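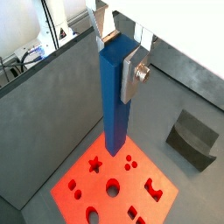 Blue block over the orange-red board

Zamell Boot & Boat Brush Station

I started building these after one too many June mornings at the Itley landing, watching boats go in with weeds still hanging off the trailer. It's a simple thing! You get a post, two long-handled brushes on cables, a boot scraper and a sign panel (you pick the wording, I'll letter it). No water hookup, no power, and it fits on a pad 8 feet long.

Price is $2,112 with the post, or $500 for the brush kit alone if your lake group already has something to bolt it to. I ship flat, and two people can put it up before lunch. If you're writing it into a grant, email me and I'll send a quote on letterhead.

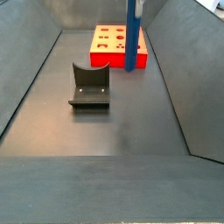

Aino Peltonen wrote to ask for a shorter handle, as the kids at her landing kept fighting over the brushes and couldn't reach the hull. I've added one, $40 extra.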